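Tabletop Cooking Station: Layout and Storage
Project report, Home Spaces course, Plandormont

1. Background

Our group was asked to plan a small cooking station that fits in a shared room. The room is also used for storage and desk work, so the station could not take up a wall or need any plumbing. The course handout allowed us one table, one heat source and whatever shelving was already there. We had 11 sessions to work out the layout and write it up.

We started by reading two guides. The first was the Rorkia handbook on compact kitchens, which is mostly about fitted counters but has a useful chapter on reach. The second was a short paper by Nedeljković on camping kitchens. It says to place the stove first and fit everything else to it. We followed that advice.

2. Choice of stove

We compared a single electric hot plate with a portable gas stove. The hot plate was easier to clean, but it was slow to respond when we turned it down. The gas stove responded at once and did not need an outlet close by. We chose the gas stove.

The stove goes in the middle of the table. In our first plan it was at the back, and the person cooking had to lean over the bowl to get to it. With the stove in the middle, both hands can reach it from the front and there is space on each side for other things.

3. Marking the table

The tabletop is white, and after each session things were put back in slightly different places. We used black tape to lay out rectangles on the surface. Measuring and taping took most of one session. One strip had to be pulled up and laid again when we found it was not parallel with the table edge.
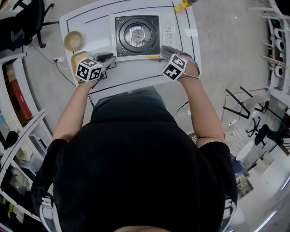
After the tape was down, setting up went faster. Before, it took 18 minutes to get everything out and in place. With the outlines it took 11. Part of this is practice, so we do not claim the tape did all of it.

4. Bowl, tray and bottle

The bowl is kept to the left of the stove and the light wooden tray is kept below it, nearer the cook. Ingredients that are ready go in the bowl. The tray is for anything that is about to be used. We tried the tray on the right for two sessions and went back to the left, as it was in the way of the hand that works the controls.

Bottles do not have a fixed place yet. They end up at the far edge of the table, and a tall one can be knocked over when someone reaches past the stove. A low rack would solve this.

5. Storage around the table

The shelving unit on the left holds boxes and clear bins. We sorted it once, in June, and put labels on 16 bins using the Trornex label sheets from the supply closet. The labels came off the bins that get handled most. Next time we would write on the plastic directly.

The power strip on the left side of the table is the weak point of the layout. Its cables hang down to the floor on the side where people walk to the shelves. We would like to fix them to a table leg.

6. Cost

The limit was 600 in course credits. The stove was the largest item, followed by gas cartridges and tape. The table and shelves cost nothing.

7. What is left to do

Tie up the cables. Get a rack for the bottles. Test the layout with a left-handed cook, which we did not have time for. The full list of table measurements is in the appendix.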